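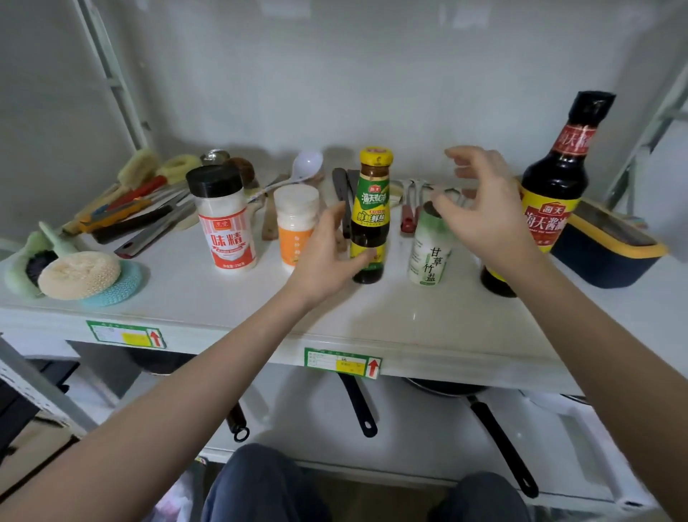 Oyster sauce, salt and MSG on a kitchen shelf.

Clemberg Evening School
Everyday English for New Neighbors
Progress report to the Kanow Fund
Apr 1, 2019

Dear Ms. Lehner,

Thank you for your patience with us over this report. You asked for something shorter than last year's and I have tried, though Roswitha Egger read my first draft and laughed out loud at the idea that I had succeeded. So please take your time with it, and skip to the part on money if that is what your board needs first (it is near the end, under its own heading).

Where we are

The course has 16 adult learners on the roll as I write, in 2 groups. The early group meets before supper and the late group meets after it, which suits the people who work days at the Nägeli bakery and the ones who have children to settle. We had planned on a single group, as you will remember from the application, and the split is the biggest change we have made. It came out of the very first sign-up evening, when it was plain that half the room could never make the hour we had printed on the flyer. We talked it over with Fabian Kuster on your side and he was kind enough to say yes over the phone and then to put it in a letter, a copy of which is in the folder.

Each lesson runs 45 minutes for the taught part, and then there is tea. I mention the tea in every report and I will go on mentioning it! A good deal of the real talking happens there, with coats half on, when somebody remembers a letter from the landlord that has been sitting in a bag all week and would like another pair of eyes on it. We used to try to bring people back to the lesson topic at that point. Now we leave them be, and Roswitha keeps a notebook of the things that come up so that we can build lessons out of them later.

What we have taught

The plan in the application had five units, and I will go through them in the order we took them, which was a little different from the order you approved.

We started with the doctor and the drugstore. Making an appointment by phone was the thing people asked for most, and it is hard, much harder than saying the same words to a face. We practiced back to back on chairs so that nobody could see lips moving. Mathias Zürcher, who teaches the late group, played the receptionist, and he plays her as a brisk woman who is always about to hang up. Several learners have told us since then that the real one at the Skuvby clinic is much nicer, so I suppose we have at least prepared them for the worst.

The second unit was school. This took twice the time we had set aside. The words are not so difficult, but the papers that come home in a child's backpack are written in a way that I sometimes struggle with myself, and we ended up collecting real ones (with names blacked out) and reading them together line by line. Permission slips, lunch balances, the half-day notices, the one about head lice. One mother in the early group asked what "at your earliest convenience" meant and whether it meant she was late. We spent most of a lesson on that question, and on the other polite phrases that sound like one thing and mean another, and I thought it was one of the best lessons of the winter.

Food and the kitchen came third. Everybody had something to say in this one, including the three or four people who hardly speak in the other units, and the lessons got pretty loud. We worked on measuring words, on "a pinch" and "a dash" and "a splash," on shaker and jar and bottle, on how to ask in the store for something when you only know its name at home. The writing task was to set down a dish you know by heart, in English, for a person who has never eaten it. I was touched by how much work went into these. The late group wanted to go on and talk about the difference between boil, simmer, stew and braise, and Mathias went along with it for a whole extra lesson, so that unit ran over too.

The fourth unit, work and wages, is under way now. We are reading pay stubs and practicing how to call in sick. The fifth, on renting a home, starts later in April. I would have liked to have finished four units by this point and we have finished three, with the fourth well begun. I don't want to hide that from you. The groups are moving at the pace they can manage, and when we tried to speed up in the winter we could feel people going quiet.

Who comes, and who has stopped coming

Attendance was good through the fall and thin in the coldest weeks, when the late bus from Skuvby was canceled more than once and people had no way of getting home. Beat Zaugg, who looks after our timetable and does the reminder calls, tried moving the late group forward to catch the earlier bus. That helped the bus riders and hurt the bakery workers, and after two weeks of it we went back to the old hour. For now the bus riders share rides, which they arranged among themselves.

Some learners have left us. One family moved away, one man was put on nights, and one young woman passed into the college course at Clemberg, and we were very glad to lose her. There have also been people who came once or twice and didn't return, and with them we mostly don't know the reason. Beat calls them once and then lets it rest. I have gone back and forth on whether we should do more, and I would welcome your thoughts, as I know you fund other courses like ours and must hear about this all the time.

How we can tell whether it is working

You asked us for this in your last letter, and it is a fair thing to ask. We don't give tests. What we do instead is sit down with every learner at the start and again at the midpoint, and ask which everyday things they can do in English by themselves and which ones they still bring a son or daughter along for. The midpoint talks are done, apart from two people who were away. Making a phone call has moved the most. Reading official mail has moved the least, and several learners rate themselves lower on it now than they did in the fall. Roswitha thinks this is because they are opening the mail now, where before it went straight to a relative, and I am inclined to agree with her, but we have no way of proving it.

The talks take a long time to do properly. If I were writing the application over again I would ask for paid hours to cover them, and I will probably do so in the next one, so consider this fair warning.

Money

We are within the budget overall. Room rent has come in as expected. Teaching hours are over the line by the cost of the second group, as agreed with Mr. Kuster, and this has been met from the money we had set aside for printed textbooks. We bought only one set in the end. The book was written with tourists in mind, full of hotel lobbies and lost luggage, and neither group took to it. Our own worksheets cost us paper and toner and a fair number of Mathias's Sunday afternoons.

Tea, sugar and cookies remain the smallest line on the sheet. The receipts are in the folder behind the rent invoices.

There is one request. The copier is on its last legs, and the repair man has told us as much. We would like your permission to move what is left in the textbook line toward a used one. The quote is attached. If you would prefer that we leave that line alone, we can go on using the machine at the library down the street, which is slow but perfectly good.

What comes next

After the unit on renting we want to hold an open evening where learners can bring a neighbor or a family member. The late group has already decided there will be food. The early group would like there to be singing, and this is still being discussed with some feeling on both sides. You and Mr. Kuster are both very welcome, and I will write with the date as soon as the room is confirmed.

We also need to settle the summer. The school building closes and the groups have asked whether they might go on meeting somewhere, without lessons, just to keep talking. Beat is asking at the library and at the church hall in Skuvby. Nothing would be charged to your grant for this.

The attendance sheets, the budget table, Mr. Kuster's letter and the copier quote are all in the folder. Please call if anything is missing or if my handwriting on the receipts can't be made out. Beat is in the office most mornings, and I am there once classes begin.

With warm thanks from all of us,

The course coordinator
Clemberg Evening School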